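Holzpuzzle mit Strandmotiv: Teil steht über, muss das so?
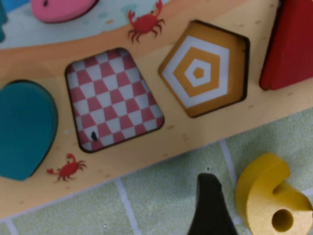

Gebraucht gekauft, für 2 Euro, mein Neffe ist begeistert. Mich stört nur, dass das dunkle türkise Teil über das Brett hinausragt. Aufgequollen oder Absicht? Und was gehört in die Lücke mit dem rot-weißen Karo?
Jorun70

Marama Whitcombe
Absicht. Bei Steckpuzzles ohne Knauf müssen die Teile überstehen, sonst pult man sie mit dem Buttermesser heraus. Klemmt es, ganz leicht mit feinem Schleifpapier über die Kante. In die Lücke gehört etwas Trapezförmiges mit runden Ecken, unten breiter. Fehlt es, aus Pappe abpausen und aus Sperrholz sägen.

Gostby
Schau unters Sofa. Unseres lag 17 Monate dort.

Tuvik
Karo = Picknickdecke, also Picknickkorb? Reine Vermutung, wir hatten nur Bauernhof.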